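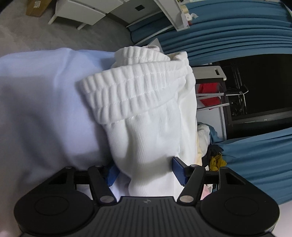

3. Setting up your Fuslow dryer

Guides > Laundry > Fuslow > First set-up

Right, you've got it out of the box and down the hall, so the worst is over! I've put in three of these now (mine, my sister's, and one at the Badawi flats that went up two flights of stairs) and this is the order I do it in.

1. Stand the dryer where it's going to live and leave it alone for 30 minutes before you plug it in. If it travelled on its side, leave it overnight.

2. Pull the drum tape off. There are two strips, and the second one hides up behind the door seal. I missed it the first time and the smell was horrible.

3. Level the feet. Screw the front pair all the way in, then let them down a little at a time with the flat spanner from the bag until the machine stops rocking. Push on one top corner, then on the opposite one.

4. Fit the drain hose, if you're using it. It wants to drop steadily with no loops in it. You can skip this and empty the tank by hand, but do it after every load, because the full light on the older Fuslow comes on rather late.

Caution: don't run it off an extension lead, even a chunky one. Wall socket only.

5. Set the dial to Warm and run it empty for eight minutes. A bit of a hum is fine. A knocking noise means a foot is off the floor, so back to step 3.

6. Now a first proper load. Go small, around half a drum, and keep towels away from thin shirts or you'll be picking fluff off until November. Turn socks the right way out and shake each one – balled-up toes come out damp every single time.

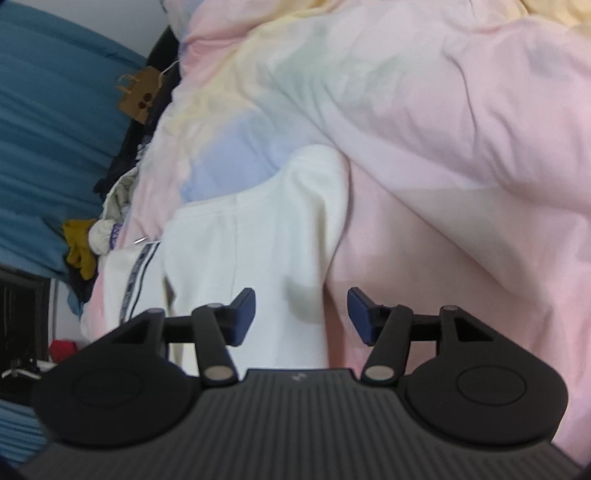
Fig. 2.

7. Clean the filter. It lifts straight up, then opens like a book. Brush it, don't rinse it, and push it back down until it clicks.

Note: Mathis Guillot wrote in to say the Poleck version has its filter at the bottom behind a flap, and the flap sticks. Press the left side first and it should pop open.

Note: if the door won't latch, check the filter before you ring Gremell. Mine was sitting a hair too high, and I spent a whole lunch hour on hold finding that out.

Moving the door hinge to the other side is in section 4. Get a cross-head screwdriver and a saucer for the screws.

3,021 shares

Get new guides by email. Sign up to the newsletter. You can unsubscribe at any time.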